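Notebook, September, morning

Back on the play kitchen table after a gap, so I'm writing down where everything has got to before I forget again. Tea in hand, pen leaking, onward.

First thing: the brown table stays. Ute Ostermann wanted to swap it for the lighter one from the Undbridge room, and I was half on her side (the light one is easier to wipe), but white things on a light top just vanish when you look at them from the doorway. The microwave is white, the flowerpot is white, so dark table it is. We measured the height again and it's fine for a grown-up leaning over, a bit of a stretch for anybody short. Leave it for now.

The toy microwave. I like this thing more than I should! The door swings out to the left, which means you can't park anything close on that side or it gets swept along. I moved the flowerpot three times before I accepted this. There's a strip of dark red tape under the table edge now, on my side, to show where the pot's near side goes. Please don't peel it off - I know it looks like leftover packing tape.

The turntable plate lifts out if you tip the whole toy forward, so don't tip the whole toy forward. I did that carrying it in from the Cisternas shelf and the plate went rolling off under the desks. No chips. It sits a little proud on its peg now and I think it always did, but Ute says no. To check: take the plate out, look at the peg, look at the underside. If it's the peg I'll try one turn of thin tape around it before we order anything. A whole replacement toy from Plarnis is 17 dollars plus shipping, part number ends in 321, and they won't sell the plate by itself. I asked twice.

The knob is on the right. Small, white, easy to miss. Fine.

The cord also goes off to the right, and it has a mind of its own. I keep pushing it into a neat loop and it keeps opening back up across the table. Tried a twist tie, looked awful, took it off. Might try a clip at the back of the table. The power strip on the floor past the table is still where it was last time, and I'd like it moved closer to the wall before somebody catches a toe. Ask Tandcombe for the longer extension, they had one in the loan cupboard.

Top of the microwave: bowl on top, beige one, with the dark green piece and the little yellow-green ball in it. I had the bowl down on the table at first and it made everything feel crowded, so up it went. The pink flower lies next to it. Ute asked why a flower on a microwave and I said why not, her kitchen at home has a fern on the fridge (it does, I've seen it). One thing to watch - the top isn't very big, so bowl and flower fill it up, and a hard push on the door makes the flower creep. Put it down flat, stem toward the back.

Flowerpot: pink and white, green leaves, all artificial, all dusty when it came out of the box. I used a dry paintbrush on it, 11 minutes by the wall clock, and it came up really well. Don't rinse it. The box weighed in at 780 grams with the pot inside, that's for the shelf list, which I still owe everyone.

Room stuff. Too many office chairs again! They drift toward the dark table over the course of the day and never drift back. I'd like the black ones with their desks by the time we lock up, please.

Still to do:
peg and plate, see further up
clip for the cord
extension from Tandcombe
shelf list (me, sorry)
felt dots for the bottom of the flowerpot, it scratches

After lunch: Ute came by and tried the door herself, thinks the hinge is stiffer than it was. I can't tell. Will open and shut it with her there tomorrow and see if we agree. 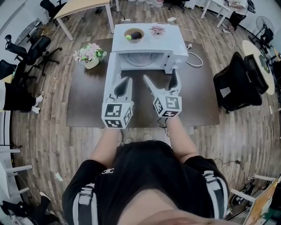
Play kitchen table, microwave door open, bowl and flower up top, pot on the left.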